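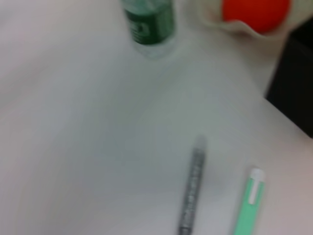
How long does it take to clear out a loft?

Mine took most of October and a few evenings after that, and it is a small loft. I had put it down in the diary as one weekend.

We moved to Mulach with a van full of boxes, and anything we didn't need in the first week went up the ladder. It stayed there. Every year the Christmas decorations came down and went back up, and a few more boxes were pushed further into the eaves to make room. By this autumn I couldn't reach the water tank, and the plumber said he wouldn't come back until he could.

I started with the boxes nearest the hatch and brought them down one at a time. This is slow but I would do it again. The first time I tried, years ago, I brought everything down on to the landing at once, and we had to climb over it for a fortnight before I gave up and put it all back.

Most of what I found was paper. Old bank statements, instructions for a cooker we left behind in the last house, a folder of guarantees that had all run out. The shredder overheated twice. I kept the house papers, the photographs and one box of school reports, and the rest went.

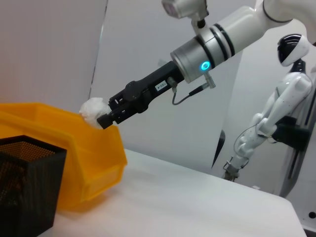
Clothes were the next job and the worst one, as they had been stored in bin bags and some of the bags had split. Anything wool had moth in it. What was left I washed and sorted on the bed, then took to Jetby, the charity shop by the bus station – they don't take bedding, so ring first if you have any. The things I kept needed proper storage. An open bin like the orange-yellow plastic one here, with a sloped front and a thick lip, is good for hats, gloves and odd scarves, but I wouldn't put one in a loft. It has to live somewhere you can get at it, so that sort went on the shelf in the hall. For the loft itself I bought boxes with lids that clip down.

I also bought shelving, which I had been putting off. It is from Dokska and cost £53, and it went together without any trouble apart from one upright that had been drilled slightly out of line. It fits under the slope of the roof with a bit to spare. Measure the hatch before you order anything. I did not, and the longest pieces only went up at an angle with the loft ladder taken off.

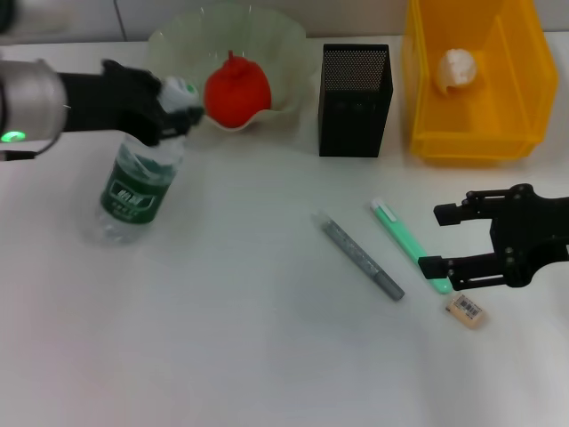

The labels took an evening. I wrote the contents on two sides of each box, in marker, and stuck a list inside the hatch door. Christmas things are at the front, then camping, then the papers. Suitcases are along the far wall with nothing inside them.

The decorations came down this month in one trip. The plumber has been and the tank is fine, though he wants the lagging replaced before the cold weather gets going. There are still two boxes of cables on the landing that I haven't looked through. I'll do those in the new year.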